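Plimelel Textile Reuse Project
Progress report, August

Garment folding
Sorting continued at the Mackay office, and 1,424 items have been recorded to date. Folding is done on the white table in the open workspace.

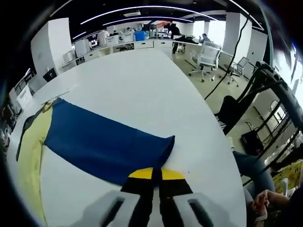 Folded cloth in blue and pale yellow, Mackay office

Multicolored garments remain the slowest category. Milagros Orellana has revised the folding guide to cover them, and 14 staff have received it. 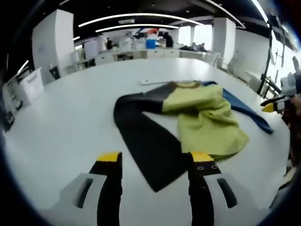
Next period
Delivery of nearly 1,000 items to Clusine is planned.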